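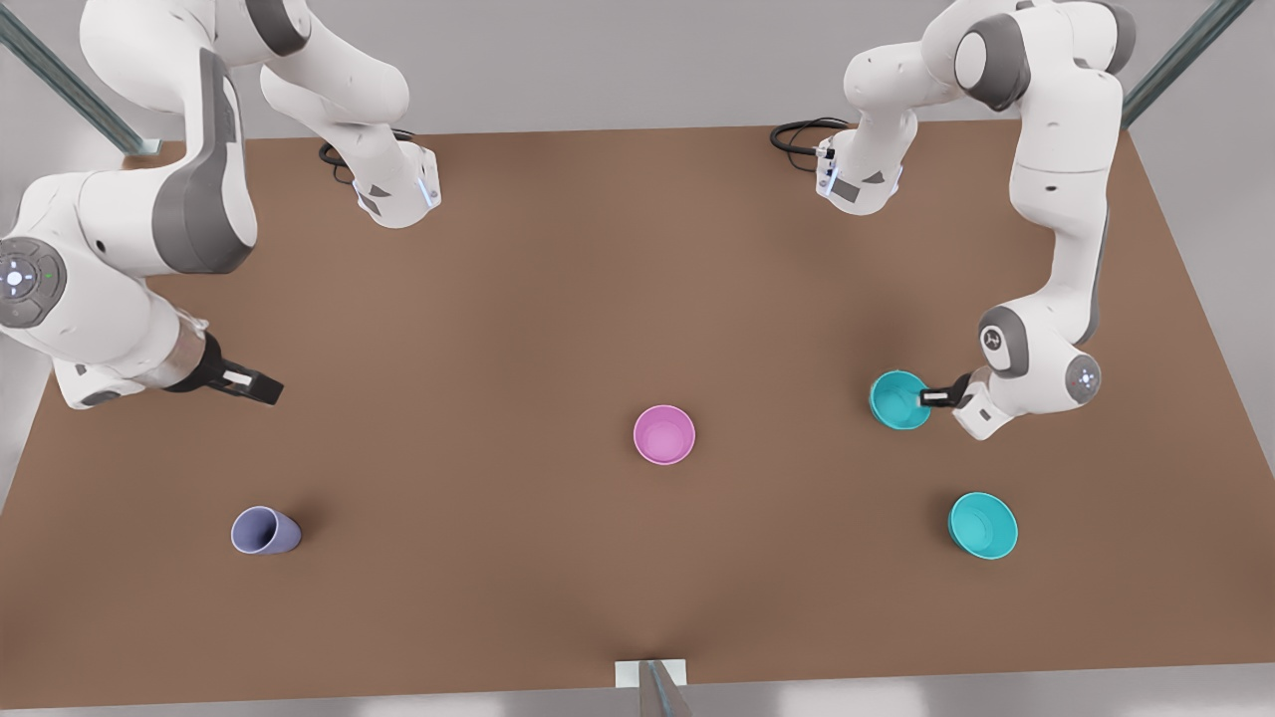

Service Notice: Wumier Dual-Arm Cell, Grip Loss on Rim Holds

Last revised 2025-05-29

Applies to Wumier cells with two arms and parallel grippers, controller software from the February release. Cells sold by Fendale under the Mutlow label use the same gripper driver and are covered by this notice.

Symptom

A bowl held by the rim drops during a hold. The gripper reports closed and no alarm is raised. The other arm continues its own program and may enter the area where the part has fallen. Cups gripped across the body are not affected.

Cause

The driver cuts finger current after 3000 ms without a motion command. On a full-width grip the remaining force is enough. On a thin rim it is not, and a tilted bowl rotates out of the fingers. The fault was reproduced in simulation with one arm holding a teal bowl by the rim just above the table and the other arm's gripper open and empty. It was then confirmed on hardware, with 52 drops in 392 rim holds.

Safety

Do not reach between the arms to recover a dropped part. The status display can show a good grip when the fingers are empty. Stop both arms first — pausing one arm does not pause the other.

Interim settings

1. Open the gripper page and set Hold Timeout to 0.
2. Set Hold Current to 30 percent. Higher values trip the thermal limit on long holds.
3. Turn on Linked Stop for both arms.
4. Save, then restart the controller. The settings are not applied until restart.
5. Run the rim hold test with an unbreakable bowl before returning the cell to use.

Replacement parts

The Alvarado ribbed finger pad set fits both grippers and improves rim contact. It does not correct the timeout, so the settings are still required with the pads installed. Pads are sold in pairs; order two pairs per cell.

Software fix

A corrected driver is in test. Cells with Hold Timeout set to 0 will keep that value after the update.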